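Equipment Planning for Small Automation Cells
Course 702, Unit 5: From wish list to budget
Notes by Ama Tetteh

Please read these notes before the planning session in July. Bring your draft budget on paper, also if it is not finished.

1. Start from the task

Many students begin with the arm, because the arm is what the sales brochure shows. I ask you to begin with the task sheet. Write what the gripper must reach, what it must hold, and what it must not touch. Only after this you can compare prices.

Our case for this unit is the Cultley workshop, which takes apart used desktop computers for parts. The owner wants to know if one robot station can help the people at the benches. The work is inside an open tower, and this decides many lines in the budget. There is little free space between the board, the drive bay and the cables. A wide gripper that is cheap and strong can be the wrong purchase, even when it is on sale.

2. The quotes

Two suppliers answered the request, Latora and Jeltton. You have both quotes in your folder. They are not built in the same way, so do not compare the bottom line directly.

Latora gives one price for arm, gripper and wrist camera together. Installation is included, training is not. Jeltton lists each item alone, and the gripper fingers are a separate line. In the first reading Jeltton looks more expensive. When you add training and one spare set of fingers to Latora, the difference becomes small.

Put both quotes in the same table, with the same rows. If a supplier says nothing about a row, write "not stated" and ask. Do not write zero.

3. Costs that students forget

Fingers are wear parts. Plan for them every year, and ask for the delivery time as well as the price.
Fixtures. The tower must lie in the same position each time. Someone must design and make the holder.
Test material. You will damage some computers while you learn. Buy old ones for this and give them their own line.
Labor during setup. A technician who teaches the robot is not doing the normal job. This is a cost also when no invoice comes.
Floor space, power outlets, and a safe place for the controller.
Software renewal — read the small text for the second year.

4. Variation between machines

A robot that works well on one model can need new programming for another. The board, the memory slots and the cable paths are arranged differently. In the Cultley case the owner sorts the towers by maker first. This sorting takes time and a shelf, so it belongs in the plan. I suggest that you budget for two models in the first phase and write the others as a later option.

5. Buy, rent or wait

Ankrah offers the same class of arm for rent. The monthly cost is higher, but the workshop can give it back if the task sheet was wrong. For a first project I find this reasonable, and some managers will approve a rental more easily than a purchase. Calculate both ways and show at which month buying becomes cheaper.

"Wait" is also a valid answer, if you can say what you are waiting for.

6. For the next session

Complete the table with both quotes. Add a short paragraph on gripper size, and use the picture at the end of the handout when you think about reach and clearance. Mark each number as quoted, measured or guessed — I will ask you about the guessed ones.

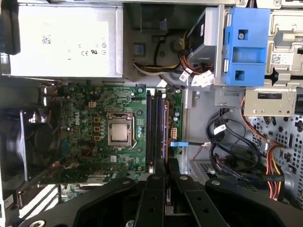 Fig. 1. Gripper inside an open Dell tower, fingers just below the memory slots.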